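Right, so you've got Flulley installed, both arms wake up without shouting at you, and you'd like the thing to put something on a plate. Me too! It took me most of October, so let me save you a bit of it.

## 1. Sort the clocks first

Every camera has its own idea of what time it is. Run the sync tool before you record anything and leave it going for at least 50 seconds. Then open the log and look at the gap between the wrist stream and the head stream. I aim for under 14 ms (mine was miles off to begin with).
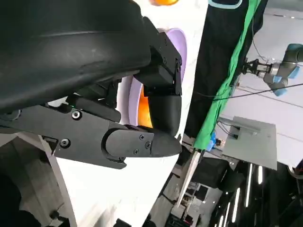
The wrist stream is the fussy one. Everything swings about as the arm turns, so your detector has to cope with the table at silly angles. With the plate and a bit of orange showing between the fingertips, and ceiling lights down in the corner, my first model got very muddled. Turn on random rotation in training, all the way round, and it calms down a lot.

## 2. Write the release as its own state

I used to have one big "place" step and it was a mess. Split it up:

```
approach -> lower -> open -> wait -> retreat
```
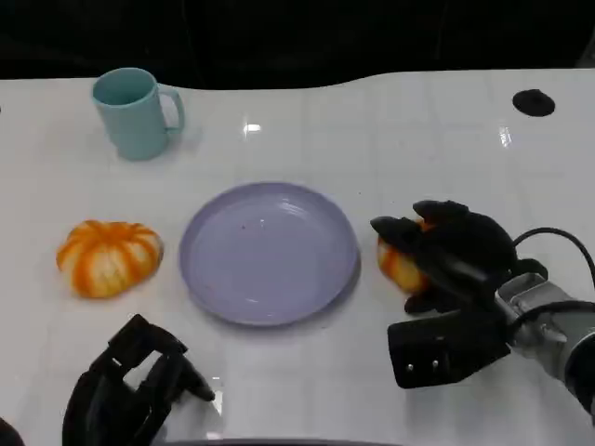 Give each state its own timeout, and keep them in the config file so you aren't digging through code later. Four seconds is plenty for `lower`. Kalkidan Asfaw, who wrote the Lanz planner plugin, told me to log every state change as well, and she was dead right.

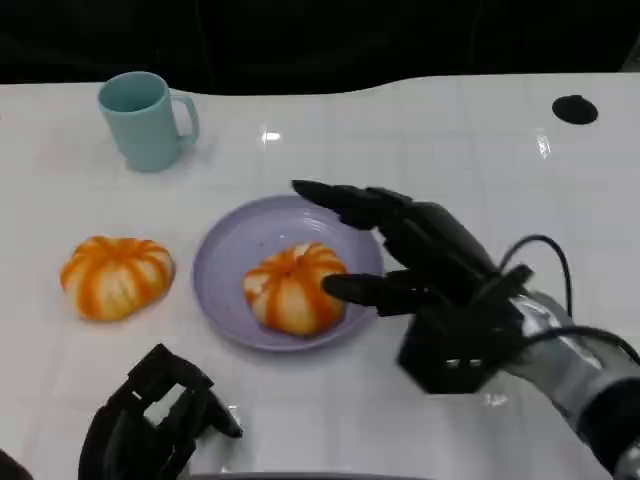
Now for `open`. Don't let the planner move the arm until contact has cleared on every finger, thumb included. A thumb still touching the side of the pumpkin on the plate is exactly the case you want the check to catch, so set `require_all_clear: true` and test it on its own.

## 3. Check the result from the head camera

After `retreat`, grab one head image and ask two things: is there a plate, and is there an object inside its rim? I fit an ellipse to the rim and test the object's centre against it. Dead simple, and it copes with glare on a shiny table.
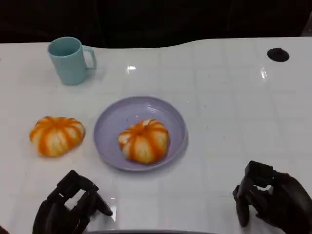

*Head view: one striped pumpkin on the plate, the other on the table to its left.*

If the check fails, save the image and stop. Don't retry yet! Get the logging solid, then add retries with `max_retries` in the same config file.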